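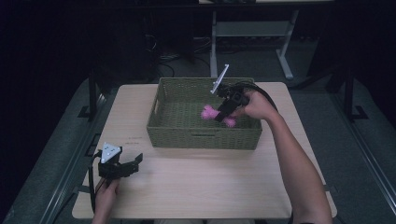
Photo: Songül Karaca / Wumholm

**1/** Pink bone, green basket, right-hand gripper going in for the grasp. We're using demos like these to test the new time sync in Nekarmont, our recording tool.

**2/** The old version stamped each stream when it reached the disk. Under load the left and right gripper poses drifted up to 145 ms apart. The policy learned to close late and we blamed the network for weeks.

**3/** Now every stream gets stamped at capture and resampled to 20 Hz afterward. Cengiz wrote the resampler. Gripper width is interpolated linearly, rotation with slerp.

**4/** We re-exported some 2,000 old episodes. Any with a gap longer than 3 frames get dropped by default. Pass `--keep-gaps` if you want them anyway.

**5/** Still open: pose tracking jumps when a marker goes out of view behind the basket wall. Tülin has a filter on a branch, not merged yet.

**6/** Release notes are in the repo. Bug reports to me or Muammer, please attach the log.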